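Cokomau is looking for operators to take part in a comparison of gripper fingers and wrist cameras on small tabletop arms. The work is paid, part time, and done on site. Applications are open from November 5, 2024 until all places are filled.

## Background

Flolline is our internal test program for end-of-arm parts. It compares finger pads, wrist cameras and teleoperation controllers on the same arm, with the same task list, so that results can be set side by side. The first round covered rigid objects: blocks, cups, boxed goods. Error rates between finger types were close, and the differences we did find came mostly from the operator's view of the contact point.

The second round moves to deformable and linear objects. Cable handling is the largest task group and takes up more than half of the schedule. Operators will drive the arm from a separate station and will see the work only through the wrist camera and one fixed overhead camera, depending on the test block. 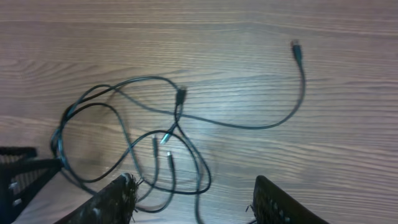
Applicants should be comfortable working from a close, partial view for long stretches. The wrist camera sits low, the fingers enter at the bottom of the picture, and depth has to be judged from small cues. In cable tasks the operator is asked to name a target end before moving. With several black plugs and metal tips lying close together inside the loops, picking the right one takes patience, while a connector lying well clear of the tangle at the end of a long run is a much simpler grasp. Glare on the tabletop is left uncorrected in half of the blocks. We score the choice of target, the approach angle and the number of regrasps separately.

## What you will do

- Run assigned test blocks with two finger types (textured pads and smooth pads) and three controllers: a leader arm, a six-axis mouse and a handheld tracked grip.
- Separate, pick, straighten and place cables according to a printed task sheet.
- Reset the table between trials to the layout given on the sheet.
- Log failed grasps by type: slip, missed contact, wrong strand, collision, timeout.
- Report pad wear at the end of each block, including fraying or lifting at the fingertip. Do not trim or re-glue pads yourself.
- Fill in a short workload form after every controller change.

Operators do not write code and do not tune the arm. Gains, camera exposure and grip force are set by the test engineer before the block starts and stay fixed until it ends.

## Requirements

- Age 18 or over.
- Normal or corrected vision, and the ability to tell dark objects apart against each other at low contrast.
- Steady use of both hands. Left-handed operators are welcome; all three controllers can be mounted on either side.
- Able to stay seated for blocks of 20 minutes, with a break after each.
- Able to follow written instructions in English.

Earlier experience with teleoperation is useful but will not decide the matter. The study needs both new and experienced operators, and we will sort accepted applicants into two groups. Please be accurate about your experience on the form. Gaming, drone flying and remote crane work should be listed separately.

You cannot take part if you have worked for Cokomau or for Closeck, which supplies the finger pads under test.

## Schedule and pay

Each operator completes one training session and then a fixed set of test sessions. Sessions run mornings or afternoons, and you may choose either, but you must keep the same slot throughout. Pay is $20 per hour, training included. Operators who finish the full set receive a completion payment on top of the hourly rate. If we cancel a session because of an equipment fault, the scheduled hours are still paid.

## Data

We record camera streams, joint positions, gripper opening, controller input and the trial log. Faces and voices are not recorded. The full data set is planned at up to 3000 trials, and operators appear in it by number only. You may withdraw at any point and ask for your trials to be deleted. Hours already worked are paid either way.

## Place

Sessions are held in the Cokomau test room on the ground floor of the Bhattacharjee Building. The entrance and the operator stations are step-free. Seat and desk height can be adjusted; tell us in advance if you need other changes to the station.

## How to apply

Ask for the Flolline operator form at the Cokomau front desk, or request it through the contact page on our website. Return it with:

1. a list of the slots you can keep,
2. a short account of any remote operation work you have done,
3. your preferred hand for the controller.

A résumé is optional. Shortlisted applicants are invited to a screening session, which consists of one rigid-object task and one cable task on the leader arm. Screening is paid at the same hourly rate. Results are sent by e-mail — please check that the address on your form is one you read regularly.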